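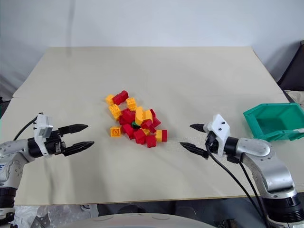 Sturmont pile learning is a way of teaching a two-armed robot to clear a loose heap of toy building bricks, one brick at a time, into an open bin. It grew out of the Joromano project and is named after the laboratory where it was first tried.

A person guides both arms through the task by hand, and the robot then learns to copy what it was shown – slips, second tries and all. The first collection held 3855 picks, gathered over one long winter, and 500 of them were kept back for testing.

Its best-known result came from a follow-up at Fonseca, where the trained robot cleared 118 fresh heaps and needed help with only three. Bricks half buried under their neighbours remain the hardest to grip. A later version, Zuvley, lets one arm steady the heap while the other picks.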